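Elstead Packaging Study: Does a Dark Label Sell More?
Second-year marketing project, final report

3. What we tested

The brief from Skalten claimed that shoppers read black and gold packaging as "premium" and will pay more for it. We doubted this from the start. The only source given was a supplier brochure, and the supplier sells black packaging.

We ran a shelf trial in June at the Elstead store, swapping label colours at the same price. Sales were 2,427 units in the plain label and 3,970 in the dark one.

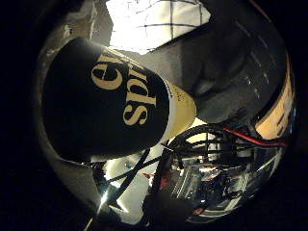 Mohsin Butt objected at the draft stage that the dark label had spent most of the trial at eye level, and that any colour would have done well there. We checked the shelf plan and he was right. The plain label was on the bottom shelf for 2 of the weeks.

4. Interviews

We also spoke to 20 shoppers near the checkout. Most said colour made no difference to them - but people tend to say that, so we give it little weight.

We can't support Skalten's claim on this evidence. A repeat trial should rotate the shelf positions daily and record the price of the neighbouring brands.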